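Progress report to the Nazarenko Fund
Grant: Reuse of fittings and small parts, Girnura site
Submitted by Winis
Nov 4, 2021

Where the work stands

The grant pays for sorting mixed stock that arrives from clearances and closed workshops, so that usable parts can be sold on or given to repair groups. Sorting began in May. Since then 710 crates have come through the door at Girnura, against a plan of 640 for the full period. Of those, 368 have been sorted completely and their contents shelved. The rest have been checked for hazards, labeled with a source and a date, and stacked along the north wall.

We are ahead on intake and behind on sorting. The first months brought in more mixed crates than we had planned for. A crate of one kind of part takes a few minutes. A crate of everything takes most of a morning.

Shelving and storage

The new racking was put up in the back half of the unit and is in use. It has 320 labeled positions. We first arranged them by source, which made the paperwork simple but meant that similar parts ended up in different aisles. In the summer we changed to sorting by type, then by size. The move cost us nine working days, and those days account for part of the gap in the sorting figures.

Two bays at the end are still empty. They are meant for long items, and the supports delivered for them were the wrong depth. Bredel has agreed to exchange them at no charge. The delivery date has moved once already – we will report it when it is confirmed in writing.

The floor markings between the aisles have been repainted. Lighting over the intake table is still poor on dark afternoons, and we have asked the landlord for a second fixture.

Outgoing stock

Repair groups have collected 345 boxes so far. Demand is strongest for hinges, brackets and plumbing fittings. Electrical parts move slowly because each one has to be tested before it leaves, and we have one test bench. Boxes that were returned went back for the same reason in nearly every case: the label on the outside did not match what was inside. We now fill in the label after the box is packed and have had fewer returns.

Spending

Spending is in line with the budget except for two items. Crate hire is over, as sorted crates were not being emptied fast enough to send back. Protective gloves are also over. Both are covered by the amount left from the racking line, and we are not asking for additional funds.

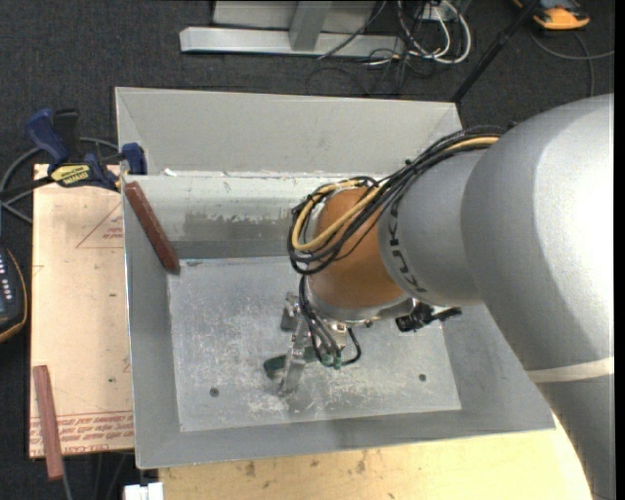
BIN STAGE

Stock that has passed the hazard check goes into bins before it reaches the shelves. The grey metal bin with sloping sides is the type we want to keep using. Parts slide toward the middle, and the plain interior is easy to wipe out between loads. Dark parts show up well against the light grey. Small silver ones are harder to pick out, and we are trying a darker liner for those loads.

Bins are now filled to half their depth at most. Fuller bins saved trips but left the parts at the bottom tangled, and time was lost in separating them. The half-depth rule applies to everything except flat plates, which are stacked on a pallet and do not go through the bins.

Next period

– Clear the backlog along the north wall, oldest crates first
– Fit the corrected supports in the two end bays
– Add a second test bench for electrical parts, if the quote comes in under budget
– Return the hired crates in batches as they are emptied

The full stock list and the spending table are attached separately. Receipts for the racking are held at the Girnura office and can be sent on request.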